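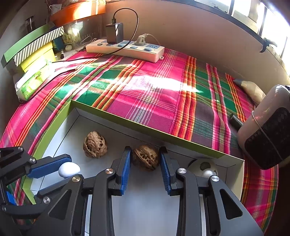 Skoltside Robotics Club — Grippers & Handling Team

About us

Hi! I'm Tania Pathirana and I look after the Grippers & Handling team, which everyone at school just calls Grippers. We're one of the smaller teams in the Skoltside Robotics Club (the drive team gets all the glory and most of the bench space) and we spend our afternoons working out how to pick things up. Sounds easy. Have a go at doing it with two fingers and no wrist feeling and then come and tell me that.

We've got 17 students this year, from Year 7 right up to Year 12, and no, you don't need to have built anything before. A few of our best people came along to keep a friend company and never left. I teach science the rest of the week and I learned most of this alongside the kids, so if you ask me a hard question there's a decent chance I'll send you to a Year 10.

What we do

Most of the term is hand-held work. You hold the gripper yourself and do the job with it, one in each hand if you're feeling brave, before anyone writes a line of code. It's slow at first and a bit maddening, but you find out very quickly where the fingers need to go and how far to open them, and the coders love us for it.

The walnut tray is our favourite exercise and pretty much everybody's first one. Walnuts are lumpy and never sit the same way twice, so you have to look at each one and pick your angle before you close. The blue textured pads help a lot. We also put smooth things in the tray, little white balls and egg shapes, and those need a completely different touch — squeeze off-centre and away they go under the cupboards. We have a long-handled broom for this. It gets used.

Once you're comfortable with the tray, you move on to passing an object from one gripper to the other, then to sorting, and then to the fun stuff with the motors on. Students keep a logbook the whole way through. I'm fussy about logbooks, sorry! Sketches are fine, spelling doesn't bother me, but I want to see what you tried and what you changed.

The Hutidell Cup

In April we take a team to the Hutidell Cup, a handling competition for schools in our region. Each team gets a tray of mystery objects and 22 minutes to move the lot into the right bins. Last time we came fourth, our best result so far, and I may have yelled loud enough to be asked to sit down. We lost most of our points on a wet sponge. We have since bought sponges.

You don't have to compete if that's not your thing. Plenty of our members would much prefer to stay back at school and redesign a linkage, and the team needs them just as badly.

Our gear

We named our two main designs after the students who drew them up. The Shaikh is the light one, quick to open and good for small hands. The Rakier is heavier and has a stronger pinch, and it's the one to grab if you're doing anything awkward. Fingers, pads and screws are kept in the labelled drawers near the door, and please, please put the screws back in the right drawer.

Last year's trivia night and sausage sizzle raised $3683, which paid for new pads, a proper set of hex keys and a fair bit of filament. Thank you to every family who came along, and to whoever donated the third pavlova.

Joining in

We meet after school in the Skoltside science block, starting once the bell's gone and everyone's had something to eat. Fees are $40 a term and that covers all your materials. If money's tight, have a quiet word with me or the front office and we'll sort it out.

Wear closed shoes, tie long hair back and bring a pencil. Parents are very welcome to hang around for the first session, though be warned that someone will hand you a gripper and a walnut. One of the dads took almost the whole session to get his first one out of the tray and he's now our most regular helper.

If you'd like to come and try it, pop your name on the sheet outside Lab 2 or leave a note for me at the office. New members can start at any point in the term.

Page updated Aug 15, 2019 — Tania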